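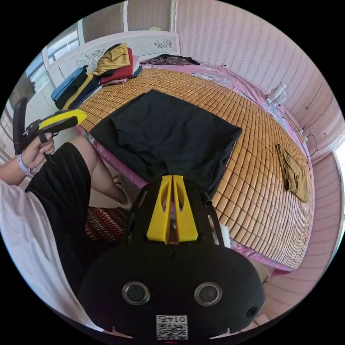 4.3 Folding laundry: what to expect

The Taris arm can fold shirts and shorts laid flat on a bed or table. It can't yet match socks, turn sleeves right side out or put a stack away in a closet.

1. Place one garment in the work area. Keep finished piles off to the side.
2. Smooth out large wrinkles by hand.
3. Select Fold and press Start.
4. Wait for the tone. If a fold fails 3 times, the arm stops – finish that piece yourself.

Note: Allow up to 15 minutes for a small load. Most people are still faster.

Caution: Thin or crumpled cloth may be picked up in two layers. Remove belts and pins first, and keep loose cords away from the jaws.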